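Workshop notebook – Neldale partition maps, September

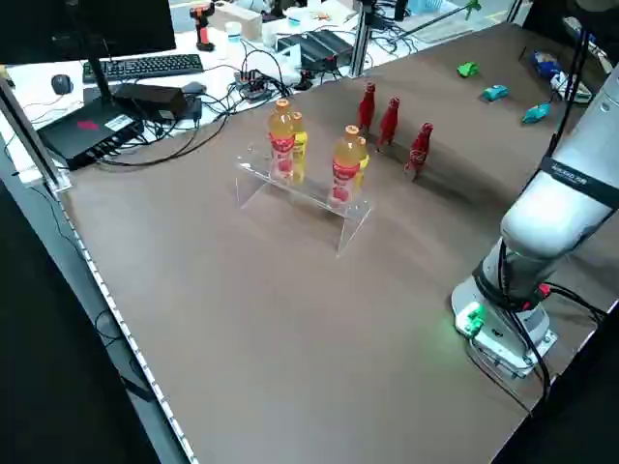

Started again on the Neldale succession this morning, after leaving it for most of the summer. The aim for the month is a clean set of outline maps for the web pages, one for each division of the land, with a short table of rulers under each. The Hutcombe line is more or less settled. The Coughlan line is not, and the small holding at Emunby is still the thing that spoils every sheet.

For anyone picking this up: the old lord left the land undivided and told his sons to rule it in common. They did so for a few years and then split it. The eldest took Neldale itself with the castle and the larger courts. The second took Hutcombe. The third took Coughlan and the woods north of it. The younger sons got houses and incomes with no right to sit in judgment or raise troops. There were 7 sons in all, and the maps only need to show three of them, but the table has to list everybody or we get letters.

Emunby. The partition deed gives it to Hutcombe. The rent book for the next year has it paying to Coughlan. I had assumed a copying error in the rent book and drew it as Hutcombe on the first two drafts. Went back to the transcript today and the entry is too long for that. It lists the mill, the fishpond and the tithe barn one after another, each with its sum, and all of them go to Coughlan. A clerk doesn't make that mistake for a whole page.

What I think happened: the village stayed under the Hutcombe court but its income was pledged to Coughlan to even out the shares. The deed has a clause about "making good the lesser portion" which we had read as a cash payment. It says 3000 gulden, to be paid or secured. I had skipped over "or secured". If the money was never paid over, Emunby would be the security, and both documents are right.

That gives a problem for the drawing. The legend has one color per line and no way to show a place that is judged by one branch and taxed by another. Options tried so far:

Hatching in both colors. Reads fine at full size, turns to mud when the map is shrunk for the page.

Solid Hutcombe with a Coughlan outline. Better. The outline has to be at least 2 points wide or it vanishes.

Solid Hutcombe with a numbered note. Cleanest, but people copy the maps without the notes. Last year's sheet is on several other sites now with the whole legend cropped off.

Going with the outline for now, plus the note.

Later, before lunch. Checked the ruler table against the funeral sermons. Two changes. The second Hutcombe ruler is given three more years than he had, which must have come from counting the regency as his own. His mother governed until he came of age and should have her own row. I have put her in with "regent" in the title column. The older printed lists leave her out, but her seal is on every charter from those years that we have, so I don't see grounds for following them.

The other change is the Coughlan brothers. We had them one after the other. They ruled jointly until the elder died, and the younger carried on alone. The table format doesn't like joint rulers. Gave them one row for the shared years and a second row for the younger. It looks a bit odd but is correct. Whoever builds the succession box at the foot of each biography will need to do the same thing there, or the two won't match.

Titles are still a mess. All of the sons used the full family title whatever they held, so the lord of Coughlan signs himself lord of Neldale, and so does his cousin, and so does a younger son with a house and a garden. I would keep the full title out of the page headings and use the branch name only. Hyphenated branch names after the merger, not before. The draft on the shared drive has "Neldale-Hutcombe" from the first partition onward and that needs changing. Nobody used it until Neldale itself died out and Hutcombe took over the seat there.

On the merger: the dispute over the Neldale inheritance ran on for a long time, and the finding list has 166 items for it. Most are copies of the same complaints sent to different courts. I have sorted a first batch by sender. The Coughlan side argued by nearness of degree, the Hutcombe side by seniority of line, and each of them had argued the opposite in the earlier case over the dower lands. I have marked the two passages so they can be quoted side by side in the text.

The final settlement gave Hutcombe the castle and the seat, and Coughlan the woods plus full rights over Emunby. So the village does turn solid Coughlan on the last map. That fits with the pledge idea – the debt was written off in return for the place itself. I haven't found the sentence that says so. The settlement only says that "all former claims touching Emunby are at rest."

Afternoon. Redrew the boundary along the stream. The survey we were tracing from is around a century younger than the partition, and the stream had been moved for the new mill race by then. Used the older perambulation instead, which goes from boundary stone to boundary stone. Four of the stones can still be placed. Between the third and the fourth the text gives only "by the old hedge to the high field," so I have drawn a straight dashed line there. Please leave it dashed.

Castle caption also corrected. It said the residence was built for the first Hutcombe ruler. He only put up the chapel and the east wing. The rest came under his grandson, and the west wing was never finished at all.

Still to do

Read the Emunby accounts for the ten years after the partition and see whether the payments to Coughlan stop at any point.

Fix the hyphenated names in the draft.

Ask for a better copy of the settlement. The last leaf is too faint on ours to read the witness list.

Move the regent into the family tree as well as the table.

Export map three again with the wider outline and check it at page size before it goes up.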